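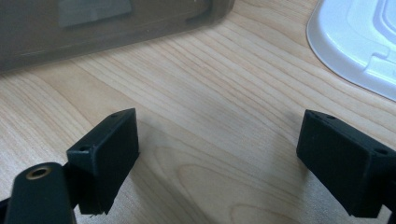
Workshop > Notebook > Visits and demonstrations

2020-03-01
Entered by: Liew workshop, handling bench

The open day at Sernden gave the hand-held gripper its first use by people from outside the workshop. The session was run as a bench demonstration in the front room, with the visitors from Grilton attending first and the general public admitted after the interval. The tool was presented with the two black fingers facing one another over the bare tabletop, set at an angle so that the gap widens away from the operator. Several visitors asked about the small round holes in the top of each finger, and were told that these are for fitting alternative pads, which are not yet made. The brass-coloured insert in the mounting arm also drew questions, chiefly from those who build fixtures themselves.

Each visitor was given a short briefing and then invited to pick up an object, carry it across the table and set it down. Guidance was limited to how the tool is held and where the wrist should be kept. Staff were asked not to correct a grasp once it had begun. This was observed for most of the day, though less strictly in the last hour.

Attendance was recorded at the door as 857, which includes visitors to the other rooms. The handling bench had places for 50, in groups of four, and all were taken. Two groups overran and the interval was shortened accordingly.

Points noted during the session:

Visitors tended to approach an object from directly above. Those who came in low and from the side had fewer slips, but complained that they could not see the fingertips.

The lower edges of the fingers touched the table more often than expected. It is recommended that a small clearance be marked on the tool before it is next lent out, and that the edges be checked for wear.

Left-handed visitors found the grip uncomfortable. A second handle was available in the Zavport cupboard but had not been brought over. It should be packed with the tool in future.

The Grilton party asked whether the recorded movements could be played back on their own arm without alteration. They were advised that the finger spacing would have to match and that the mounting would need to be measured again. A drawing of the arm, with the position of the insert, has been promised to them and remains to be sent.

The written instructions were found to be too long for use at the bench. Most visitors read the first paragraph only. A single-sheet version is to be prepared before the August demonstration at Zavport, where the groups will be larger and there will be less time for the briefing.

The tool has been returned to the Liew bench. Tightness of the finger screws to be checked before further use. Spare screws are low and should be reordered.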